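The Right Hand

May 20, 2025

The manual from Altden said the pads would last until February. I had changed them twice by Christmas, so I put the manual under the short leg of the bench, where it did some good.

I was the one who looked after the grippers at Skaltport. There were 2 of them, left and right, and everyone upstairs called them the hands. I called them the units. A hand doesn't come back to you in a box with a note saying "pulls to one side".

The note this time was for the right. I took the finger housing off and found what I expected, a screw that had been done up by somebody in a hurry. The pad was sound. The marker near the base of the finger had been stuck on slightly crooked, and the camera was reading the gap from it, so the thing believed it was open wider than it was. I peeled the marker off and put down a new one against a steel rule. Then I ran the check, which asks you to close on a block and open again, 193 times. It passed. It had passed before I touched it, too, so I wasn't much comforted.

"Ornarbridge never gets this trouble," said the woman from upstairs.

Ornarbridge had never sent us a fault log. I said so. She said that proved her point, and I went back to my screws.

They wanted the toothbrush job next. Brush in one unit, cup on the table, toothpaste standing in the cup. I had asked what the right was meant to do while the left did its part, and was told that it would become clear. Things that are going to become clear generally end up on my bench with a note.

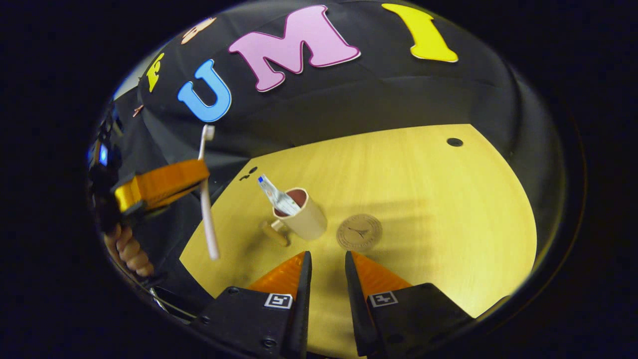

R. Sobczak
Short story writer and former maintenance technician

The left had the brush by the middle, which I would not have chosen, but it held. I kept the right open, short of the cup and to one side, and watched the gap on the screen. The number moved a little and settled at 9. I had no idea whether to trust it.

"Looks fine to me," she said.

"It looked fine last time."

I asked for the old marker back out of the bin and she laughed, then saw I meant it. I taped it into the log beside the date and wrote "crooked" underneath - small, but so that it could be read. Then I closed the right, slowly, on nothing at all, and listened for the screw.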